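Minutes of the review meeting, Nedireo two-arm table kit

Date: 2018-09-28
Place: Natholm, upstairs room
Present: Thaddeus Obi (chair), Macarena Segura, Abhishek Tripathi, Marcus Castellanos
Apologies: Gus Ambrose
Minutes written by: Macarena Segura

1. Minutes of the last meeting
They were accepted with one correction. The trial period of the kit is 32 days and it was written wrongly as one month.

2. Offer from Brannigan
Thaddeus read the offer aloud. Brannigan can supply the Nedireo kit with 2 arms, the grippers, the power supply and the cables. The table is not included. The rental is 185 per day and the training day is charged separately. Marcus asked if the price includes spare fingertips. The offer does not say this. Marcus will ask.

3. Report on the unpacking task
Abhishek presented the task which we have chosen for the review, to handle takeaway shopping on a table: bag, drink, bowl. He reminded us that Flelden, our client, is interested only in this kind of work and not in heavy lifting.

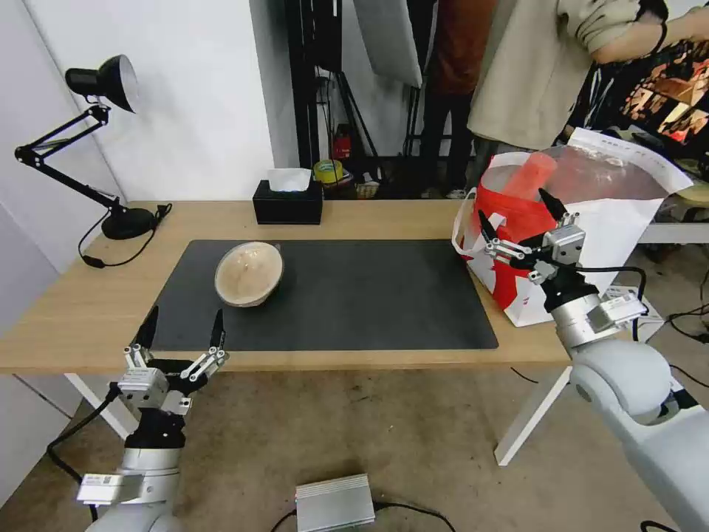
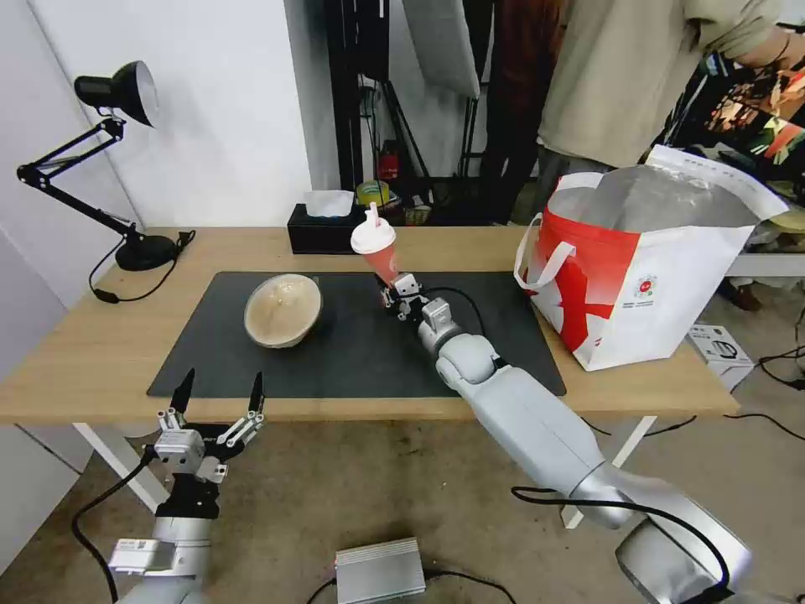
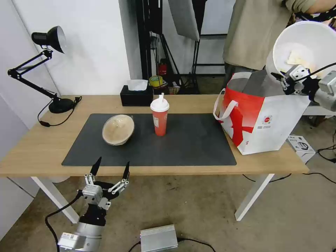
The same bowl, bag and lamp on the table each time. The cup is held by the right gripper in the second picture.

Abhishek considers the drink to be the most difficult object, because the client will not accept any spilling. He proposes to make 50 attempts with the cup only, and to write down each result in the same sheet. Macarena asked that the level of the drink is also written, otherwise the results can not be compared. Agreed.

Thaddeus wished to know if soft bags should be a separate test. Marcus thinks yes, as the handles can fall to any side. It was not decided and comes back in the next meeting.

4. Cables and safety
Marcus is not satisfied with the cables on the floor. He would like covers for them before any visitor comes. Abhishek will also check that the stop button can be reached from both sides of the table. Macarena noted that the manual of the kit explains the stop button only on the last page, and this should be told to Brannigan.

5. Decision
We do not buy yet. The rental continues until the attempts with the cup are finished, and the decision about purchase is moved to January. Thaddeus will inform Flelden by letter. Gus will be asked for his opinion on the budget, as he was absent.

6. Other matters
The key of the upstairs room must be returned to the front desk every evening.

Actions
Marcus: ask Brannigan about fingertips, order the cable covers
Abhishek: cup attempts, result sheet, stop button
Macarena: comments on the manual
Thaddeus: letter to Flelden, message to Gus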